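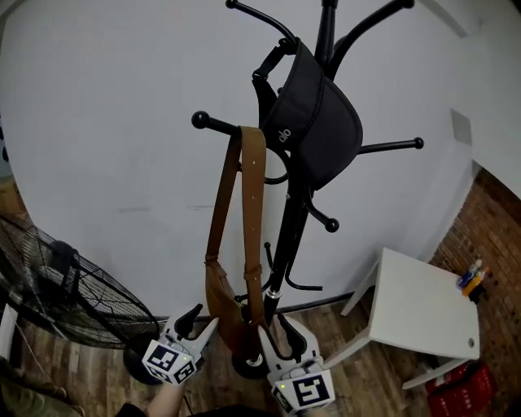 Tiempo de lectura: 6 minutos

Lista de revisión antes de abrir: Sala Ponce, planta baja y altillo

Revisión del 8 de diciembre de 2022
Revisó: Gladys Yupanqui
Acompañó: Alcides Quispe
Estados: BIEN / CORREGIR / PENDIENTE

¡Segunda revisión completa desde que tenemos las llaves, y qué diferencia con la de julio! Entonces llenamos una hoja entera de correcciones; esta vez casi todo se resolvió con un destornillador y un poco de paciencia. Dejo los comentarios largos a propósito, para que Walter Cabrera pueda hacer la próxima ronda aunque yo no esté. Cada punto lleva su estado y, debajo, lo que vimos.

ENTRADA Y GUARDARROPA

1. La puerta principal abre hacia afuera en todo su recorrido. BIEN
Abre de un solo empujón. Alcides lijó el canto inferior y ya no roza la baldosa. ¡Suena como una puerta nueva!

2. Felpudo a ras del suelo, sin esquinas levantadas. CORREGIR
La esquina del lado de la calle se dobla otra vez. Pegar con cinta de doble cara o cambiarlo. Yo lo cambiaría.

3. Percheros de pie: estabilidad, carga y ubicación. BIEN
El perchero negro de metal queda contra la pared clara, con un bolso negro colgado arriba. Lo moví con la mano a la altura del pecho y no bailó. Recordar que la carga se reparte entre los dos lados y que lo más pesado va abajo. Si en una función grande se llenan los ganchos, se saca el segundo perchero del altillo; nada de apilar abrigos sobre abrigos.

4. Ganchos con punta redondeada o protegida a la altura de los ojos. BIEN
Los del perchero de pie acaban en bola, al menos los largos, y eso me gusta mucho para un sitio por donde corren criaturas. Revisar que ninguna bola esté floja.

5. Número de emergencias y dirección de la sala a la vista junto al teléfono. BIEN
Lo reescribió Tsegereda Fikre con letra enorme. Se lee desde la otra punta del mostrador.

PASILLO Y SALIDAS

6. Pasillo libre de lado a lado. CORREGIR
Había dos cajas de programas de mano apoyadas en el suelo. Alcides las subió en el momento, pero conviene buscarles lugar fijo. El pasillo se mide con la gente dentro, y la gente trae paraguas, cochecitos, mochilas.

7. Luces de emergencia: prueba con corte de corriente. BIEN
Bajamos la llave general y encendieron todas. La del fondo tardó un suspiro más que las otras. Anotado para mirarla en la próxima.

8. Salida trasera sin llave durante las funciones. BIEN
La barra antipánico funciona de maravilla. Probada con la mano, con la cadera y con el codo, como corresponde.

9. Cartel de salida visible desde la última fila. PENDIENTE
Desde las butacas de la izquierda lo tapa el cortinado. Teófilo Arboleda propone subir el cartel un palmo y me parece muy buena idea. Falta que nos presten la escalera larga.

SALA

10. Aforo indicado y respetado: 50 personas sentadas. BIEN
Las sillas plegables de más siguen guardadas con candado. La llave está en boletería.

11. Sillas: patas, tacos de goma y respaldos. CORREGIR
A 3 les falta un taco. Ya están separadas con cinta roja. Por favor, no volver a ponerlas en fila hasta que lleguen los repuestos, por más que parezcan sanas.

12. Cables cruzando zona de paso. BIEN
Por primera vez, ninguno. ¡Bravo, equipo de sonido! Las canaletas de Astholm que compramos en julio se notan muchísimo.

13. Escalones del escenario con borde marcado. BIEN
La cinta clara se renovó entera. Pasar un trapo antes de cada función, que el polvo la apaga.

ALTILLO Y DEPÓSITO

14. Barandilla firme en todo el largo. BIEN
Apretados los tornillos del tramo nuevo. Walter: empujar siempre desde dentro, con los dos pies plantados, y avisar a alguien abajo.

15. Estantes fijados a la pared. PENDIENTE
El de pinturas sí, el de vestuario todavía no. Hasta que se fije, los baúles pesados van en el suelo.

16. Productos de limpieza en su envase original. CORREGIR
Encontramos una botella de agua con algo azul dentro y sin etiqueta. Se retiró. Es el único punto en el que me pongo seria: se etiqueta o no entra.

17. Extintores: presión, precinto y acceso. BIEN
Aguja en verde en los tres. El del depósito tiene el número de serie terminado en 1781, por si hay que buscarlo en la planilla del proveedor.

BAÑOS Y BOTIQUÍN

18. Suelo antideslizante y desagüe limpio. BIEN
Impecable.

19. Botiquín completo y sin vencidos. CORREGIR
Faltan gasas y vendas medianas. Teófilo pasa por la farmacia antes del ensayo general.

COMENTARIOS AL CIERRE

Quedan por resolver los puntos 2, 6, 9, 11, 15, 16 y 19. El cartel de salida va primero, después las sillas. Quien arregle algo lo escribe en la carpeta verde con su nombre y avisa a Gladys. Copia de esta hoja en boletería y otra para Walter.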